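Skaren Student Humanoid Project
Workshop Notebook, March
Entry: bucket carry, tethered walking
Session opened 9:40. Present: Zixuan Yuan (lead), Ottilie Trummer (gait), Adi Liem (hands), Aiman Chin (log). Kamarul Gunawan joined at 11:00 for the review.

Purpose of session

The course plan requires each team to demonstrate one household carrying task before the end of term. Our team has been assigned the bucket. The robot must take the bucket by one hand, walk the marked distance, and set it down without dropping it. Today's session covered the first two parts only. Setting down is deferred until the wrist limits have been reviewed with the instructor.

Software and settings

The walking controller is the Buline branch as merged last week, with no changes to step height. Adi Liem's grip routine was loaded separately and started by hand from the console. Logging was set to 200 samples per second for all joints. The earlier setting produced gaps at foot contact and should not be used again.

The load estimate in the controller was left at zero for the first set of trials and then set to the weighed value for the second. Aiman Chin weighed the bucket with its contents at 1,242 grams on the bench scale. Please use this figure and not the one in the February entry, which was taken before the handle was replaced.

Procedure

The safety rules of the Pelupessy room apply to every trial. In particular:

The overhead tether is attached and checked by two members before motor power is applied.
One member holds the stop control and has no other duty during the trial.
The power cable is laid out behind the direction of travel. Ottilie Trummer asked that this be written down, as it has been done differently by different people.
Nobody stands within reach of the free arm.

Results

Ten trials were attempted with the load estimate at zero. In most of them the robot leaned toward the loaded side from the third step onward, and the stop was used in four. The hip roll correction reached its limit each time the stop was used. The grip held in all of them.

With the load estimate set, the lean was much reduced. The longest walk was 57 steps, ended by the operator at the turning mark. Swing of the bucket remains a concern. It appears in the log as a slow side-to-side motion at the wrist, and it grows when the step timing is close to the swing of the bucket itself. Ottilie Trummer proposes a slightly shorter step period, and will prepare two versions for comparison.

The free arm was held forward and bent at the elbow for the second set. Zixuan Yuan considers this posture useful for balance. Adi Liem is not convinced and has asked for a set with both arms down. Agreed to run it before any further change to the gait.

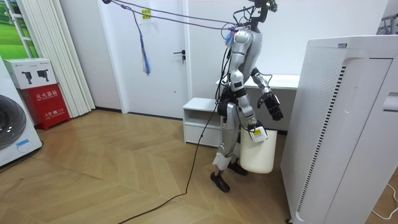

Open items

Wrist limits: Adi Liem to send the present values to Kamarul Gunawan for approval.
Step period: two versions from Ottilie Trummer, to be named clearly in the Dokbridge folder.
Arms-down set: same load, same distance, load estimate on.
Tether: height to be recorded at the start of each session. It was not recorded today.
Logs: Aiman Chin has copied the second set. The first set is still on the console machine.

Motor power off 12:25. Room key returned to the office.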